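Category: Course Materials / Civil Society and Regulation
July – prepared by Ebony Trevaskis

Unit 3: Registration and reporting duties of associations

An association acquires legal personality on entry in the register. Before entry, its founders are jointly liable for debts incurred in its name. The Tastov Residents' Union signed a lease before entry, and the landlord recovered 945 from two founders personally.

Foreign income is reported separately from domestic income. The duty attaches to the source of the funds – the nationality of the members is irrelevant.
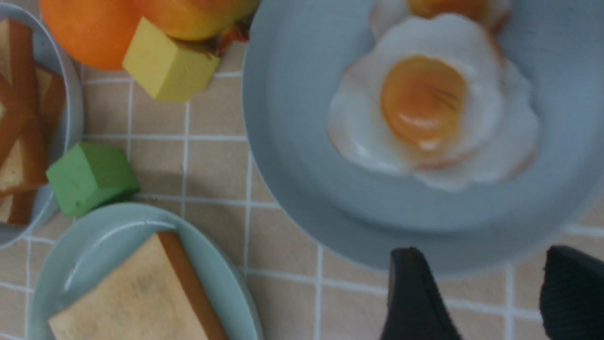
Gifts in kind are valued on the day of receipt. In Plorner v. Registry, the association left out donated goods and was fined 502. The court held that low value does not remove an item from the inventory. On that reading, two toy fried eggs and a blue plate given to a children's group are entered like any other gift, as one line or as separate lines. Cash gifts follow the rules in Unit 2.

Removal from the register requires a written decision with reasons. Kuzmenko treats silence by the ministry as refusal; Skullon does not. Be ready to argue both positions.

Reading: Kuzmenko, ch. 3; Skullon, notes to ch. 5.

Contact: department office | Back to top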